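Grout, sealers and why the advice you get is usually ten years old. Short thread, 20/03/2019.

Cement grout is porous. That part everyone agrees on. What people skip is that porosity depends mostly on how much water went into the mix, and the bag gives you a range. Stay at the low end. It's harder to push into the joint but it cures denser.

Unsanded for joints under 1/8 inch, sanded above that. A typical subway tile wall has 1/16 inch joints, so unsanded. Sanded grout in a narrow joint bridges over the top and leaves a void behind. Looks fine for a year, then you get pinholes.

Gray hides more than white does. I have put in both. White grout behind a range goes yellow in a band at pan height, and scrubbing only evens it out.
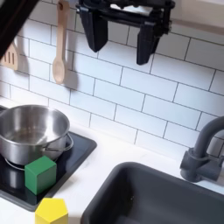
Sealers next. Two families: penetrating and topical. Penetrating goes into the pores and leaves the surface looking the same. Topical sits on top as a film and will peel near heat. For a kitchen, penetrating.

I tested 4 penetrating sealers on offcuts last May. Oil drop, 20 minutes, wipe, look. Pativex left no mark. Pomard left a faint ring that came out with dish soap. The other two stained and I threw them out.

Test board was cement grout cured 28 days. Sealing early traps moisture and you get a haze. If the bag says 72 hours, that's the minimum, and in a cold house I would double it.

Epoxy grout skips all of this. Doesn't need sealing. It also costs 3 to 4 times as much, sets fast, and leaves a film on the tile that has to come off the same day. Bretalska sells a slower version – longer working time, same cleanup problem. I'd still use it behind a sink.

Reapply penetrating sealer when water stops beading. Ignore the "lasts 15 years" line on the label. Mine went two years by the stove and is still fine by the window.

Someone asked about grout pens. They are paint. They cover a stain and wear off wherever you wipe most.

Caulk at the counter joint, never grout. Different materials move at different rates and grout there will crack.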